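Sorberg opens its play box library to families across the district

For immediate release — 12th May

Families can now borrow a whole afternoon of play in a single box, thanks to a lending scheme that opens its doors this week at the Hadine community rooms.

The Sorberg Play Box Library holds 200 boxes, each one lined, filled and packed by hand. Borrowing is free, boxes go out for up to 17 days at a time, and there is nothing to join beyond filling in a short card at the desk.

The idea is a simple one. Each box is an open tray with a coloured lining and a small collection of things to pick up, roll, stack and sort. There are no batteries and no instructions. Some boxes are built around a colour, others around a shape or a sound, and a few are just a lovely jumble that the packing team couldn't bear to split up!

"We wanted children to be able to look down into a box and find their own game," said Tshepo Makhubela, who leads the project at Sorberg. "You put a round clear dish next to a dark ball and a flat white disc, and off they go. One child makes a kitchen, the next one makes the moon. We've watched it happen over and over during the trial and it's still the best part of the week."

The trial ran over the winter with four playgroups, and their comments have shaped nearly everything about the finished boxes. Parents asked for linings that could be lifted out. Playgroup leaders wanted strong colours on the bottom so that small pieces were easy to find at tidying-up time.

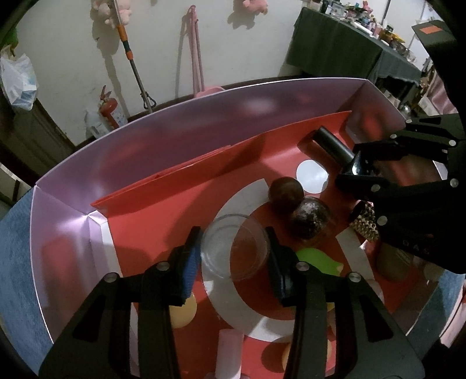
The children's main request was for more round things, and the packing team has been happy to oblige. Balls, rings, lids and discs now turn up across the collection, often alongside something shiny. Curved bands were added to some of the linings too, after one playgroup began using strips of paper as roads and ponds and wouldn't give them back.

Packing takes place on two long tables at the back of the Hadine rooms. Pieces are checked, wiped and laid out before they go in, and every returned box goes through the same routine before it is lent again. Local shop Agyeman has given shelving and a good supply of card for the linings, while Promport is looking after deliveries to families who can't easily get to the desk.

"The help we've had has been wonderful," Tshepo Makhubela said. "People keep coming in with a bag of lids or some odd bit of kitchenware and asking if we can use it. Very often we can — and if it's too small or it has a sharp edge, we say thank you and pass it on."

Sorberg hopes to grow the library to 500 boxes, with a new set made for older children who like sorting and building. Playgroups and childminders may borrow several boxes at once by arrangement.

The library desk is open on weekday mornings throughout May. Families are welcome to drop in, try a box on the mat and take one home the same day. Offers of clean, sturdy household pieces can be left at the desk during opening hours.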